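Chapter 4
Sleep and the Shared Household

After reading this chapter, the student should be able to explain why sleeping arrangements differ between households, describe the main methods used to study them, and discuss how work time enters into the bedroom.

4.1 Why study where people sleep?

A person spends many years of life in bed, and yet the older books on family life say little on this matter. They describe in detail who cooks, who earns and who inherits. Sleep was left to doctors. Only later did researchers of the household begin to ask simple questions: who sleeps next to whom, at what hour, and who has the right to close the door.

Let us take the town of Ramov, which we will meet several times in this book. In the old quarter near the Jesta mill, workers came home from the night shift at six in the morning. Their children were then getting up for school. In many homes the same bed was used two times in one day, first by the children and then by a parent. The families did not call this poverty. They called it "keeping the bed warm," and they had clear rules for it, for example that each sleeper had a separate pillow.

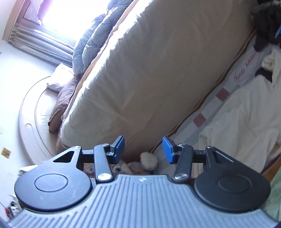

When the mill changed to day work only, the rules did not disappear at once. Of the 40 households in the Trotum survey, 19 still kept the separate pillows, and 13 still gave the best sleeping place to the person with the earliest working hour. A habit can live longer than the reason which produced it. We shall call this a residual rule, and the term will be used again in Chapter 6.

4.2 Diaries and interviews

Two methods are common in this field. In the sleep diary, each member of the household writes down the hour of lying down and the hour of getting up. In the interview, the researcher asks about a usual night. The results often disagree. Parents in interviews tend to report the bedtime which they wish for, while the diary shows the later one. The Rungrueang method, explained in the next section, combines both sources and compares them for each person separately.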